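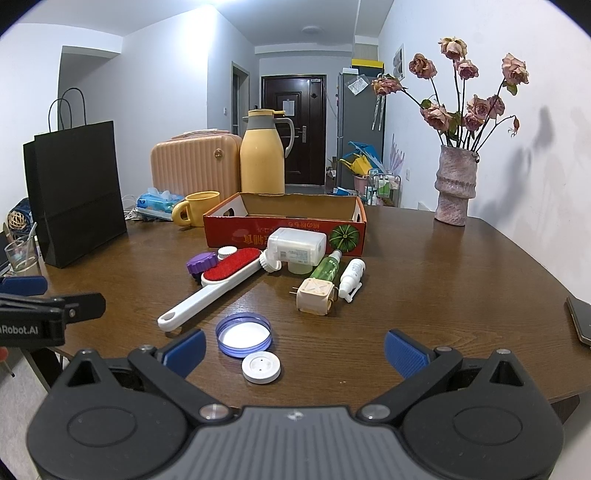 Tapones, cepillo quitapelusas y frasco blanco sobre mesa de madera.

Siltus – Mesa de ayuda
Incidencia 851
Estado: Cerrada
Fecha de apertura: 22 de diciembre de 2020
Organización: Programa Cele de empleo ambiental juvenil
Módulo: Formularios / Asignación de brigadas
Prioridad: Media
Asunto: Las candidaturas enviadas desde el formulario público no aparecen en la bandeja de la brigada de residuos

Descripción del solicitante

Desde la última actualización, las candidaturas que llegan por el formulario público para la brigada de gestión de residuos de Zillasgate no se muestran en la bandeja de selección. La persona candidata recibe el correo de acuse con su número de registro, por lo que entendemos que el envío se completa. Si se busca por número de registro en el buscador general, la ficha se abre sin problemas, pero el campo «Brigada asignada» está vacío.

Las brigadas de prevención de la contaminación y de cuencas fluviales no presentan el fallo. Tampoco ocurre con candidaturas introducidas a mano desde la oficina.

Pasos para reproducir:
Abrir el formulario público sin sesión iniciada.
Elegir Zillasgate como zona y «Residuos» como primera opción.
Completar los datos obligatorios y enviar.
Entrar con perfil de selección y abrir la bandeja de la brigada.

Resultado esperado: la candidatura figura como «Pendiente de revisión».
Resultado obtenido: la bandeja no la muestra. No hay mensaje de error.

Navegador: el mismo resultado en los dos que usamos. Vaciada la caché, sin cambios.

Respuesta de soporte

Recibido. Necesitamos confirmar los siguientes puntos:
Si la brigada se creó de nuevo para esta convocatoria o se duplicó de la anterior.
Si existe algún filtro guardado en la bandeja.
Si el perfil de selección tiene permiso de lectura sobre la zona completa o solo sobre la brigada.

Adjunten además la exportación de la tabla de brigadas (Administración > Catálogos > Exportar), sin datos personales de candidatos.

Respuesta del solicitante

La brigada se duplicó de la convocatoria que se abrió en mayo. Después de duplicarla se cambió el nombre, de «Residuos y reciclaje» a «Residuos». No hay filtros guardados. El permiso es sobre la zona completa. Adjuntamos la exportación.

Añadimos un dato: la importación nocturna hacia Pata, que es donde se preparan los contratos de la temporada, tampoco recoge estas fichas. En el registro de Pata aparecen como «omitidas: sin unidad de destino».

Respuesta de soporte

Revisada la exportación. Hay 2 entradas activas con el mismo código interno: la brigada original, que está archivada en la interfaz pero no en el catálogo, y la copia. El formulario público resuelve la brigada por código interno. Al encontrar un código repetido, el servicio de asignación descarta la operación y guarda la ficha sin brigada. El alta manual usa el identificador de registro y por ese motivo no se ve afectada.

El aviso de Pata es consecuencia del mismo problema. No hay que tocar la configuración de la importación.

Procedimiento propuesto:
Suspender el formulario público de la zona (Convocatorias > Zillasgate > Pausar). Los enlaces siguen activos y muestran el texto de pausa.
En Catálogos, localizar la brigada antigua y pasarla a «Inactiva». No eliminarla: el histórico de participantes y los certificados de horas dependen de ese registro.
Asignar a la copia un código nuevo, sin espacios ni tildes.
Regenerar el índice de asignación. El proceso puede tardar hasta 11 minutos y durante ese tiempo las bandejas quedan en solo lectura.
Enviar una candidatura de prueba y comprobar que entra en la bandeja.
Reanudar el formulario.

Las fichas ya guardadas sin brigada no se corrigen solas. Para recuperarlas, utilicen Herramientas > Reasignación por lote con el criterio «Brigada asignada: vacío» y «Primera opción: Residuos». La herramienta respeta la fecha de registro original, que es la que cuenta para el orden de valoración.

Respuesta del solicitante

Aplicado todo el procedimiento. La candidatura de prueba entra correctamente en la bandeja.

En la reasignación por lote, 2 fichas devuelven «Conflicto de disponibilidad» y quedan sin mover. El resto se ha reasignado con la fecha original.

Respuesta de soporte

El conflicto de disponibilidad se produce cuando la ficha tiene marcado un periodo que la brigada de destino no ofrece. Al duplicar la convocatoria no se copiaron los turnos de formación previa. Añadan el turno en la pestaña «Calendario» de la brigada y repitan la reasignación solo para esas fichas. No modifiquen la disponibilidad declarada por la persona candidata.

Respuesta del solicitante

Turno añadido y reasignación completada. La importación nocturna a Pata ha terminado sin registros omitidos. Candidatura de prueba eliminada.

Queda una petición: que el sistema avise al duplicar una brigada si el código ya está en uso.

Cierre

Causa: código interno duplicado en el catálogo de brigadas tras copiar una convocatoria.
Solución: desactivación del registro antiguo, código nuevo, regeneración del índice y reasignación por lote.
Pérdida de datos: ninguna.
Seguimiento: la validación de código único al duplicar se registra como solicitud de mejora, sin versión asignada. Hasta entonces, cambiar el código a mano antes de publicar cualquier convocatoria copiada.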